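Vomosstead Hall kitchen and servery: progress report to the Gwynne Fund

Prepared by Nest Bellis, February 13, 2022

Work since the last report

The old servery counter has been taken out and the wall behind it patched and painted. Khoa Ninh finished the wiring for the new power points, and the inspector has signed it off. The plumbing is still waiting on one part from Huditz, which they now expect to ship by the end of the month.

We have also made a start on the activity corner, where the cooking and craft groups will meet. The table is covered in a light grey woven fabric and the lemon-print sheet is up along the back of it. The sheet still has some creases and small wrinkles. Osian Howells will take it down and iron it before the first group uses the corner.

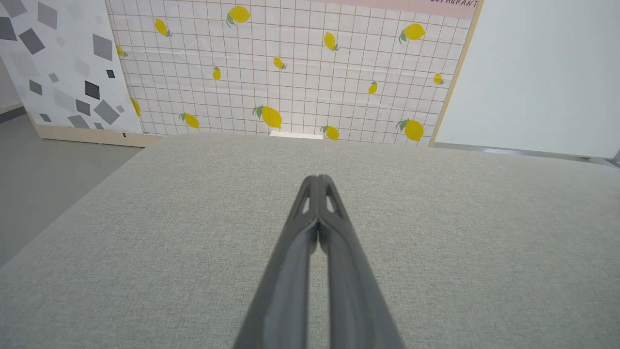 Spending

We spent $780 in this period. Of that, $300 went on fabric, paint and fittings for the activity corner, and the rest was electrical work. Receipts are attached. The plumbing invoice will fall into the next period – we have kept that line of the budget untouched.

Changes to the plan

The open shelves have been dropped in favour of closed cupboards, at the request of the seniors' lunch group. Efa Prosser has a quote from Misley that fits within the original amount, so we are not asking for more money. The colour is still to be settled.

Still to do

Fit the sink and taps once the part arrives
Hang 2 cupboard doors on the north wall
Confirm the July opening with the lunch group

The next report will cover the plumbing and the cupboards.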